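Sat 14 April

# Keeping a reading habit going in a busy house

I've been reading one short story a night since December, and I'm up to 100! Most of what made it work was household stuff – where things live, what gets charged, what gets wiped down – so I'm putting my tips in one place.

**Put the book where you already sit.** Mine used to live on a shelf upstairs and I never once went up for it. Now it stays by the kettle. Tea takes four minutes, and that's two pages of almost anything.

**Use a rubber band as a bookmark.** Slip a wide one around the pages you've already read, top to bottom. It doesn't fall out in a bag, and it holds the book flat while you stir soup. Don't leave it on for months, though, as old rubber goes sticky and marks the paper.

**Split the doorstops.** Rasmus Luik is reading a family saga of 743 pages and he's put a sticky tab every 21 pages. He reads to the next tab and quits, even mid-scene. I thought I'd hate that, but I tried it on a big Russian novel and flew through it!

**Getting rid of musty smells.** Secondhand paperbacks are my weakness (I paid 57 cents for one last week). Stand the book open in a lidded bin with a small open dish of baking soda beside it, not touching. Give it three days, fan the pages, and go again if it still smells like a basement. For grubby glossy covers use a barely damp cloth, then a dry one right away. Plain paper covers get a soft eraser and nothing else.

**Cookbooks count.** Gintarė Mockus reads hers front to back like novels, and now I do too. A clear freezer bag over the open page keeps the tomato off.
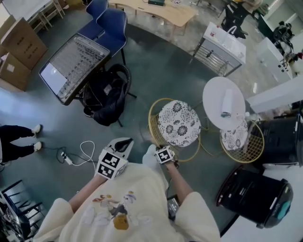
**Make a reading corner from whatever's small.** You don't need a big armchair and a floor lamp, you need a spot for you and a spot for the cup. Look for light pieces you can pull out and push back: a wire-frame stool with a cushion on it, say, and a little round side table that the stool can slide partway under. White is nice for the table since it bounces the lamplight back up at the page. Keep drinks in something with a lid.

**Keep a list on the fridge.** Title, date finished, one word. My favorite so far is "soggy," for a sea story Duangjai Ruangrit lent me. She wants it back by the weekend and I still have the last chapter to go.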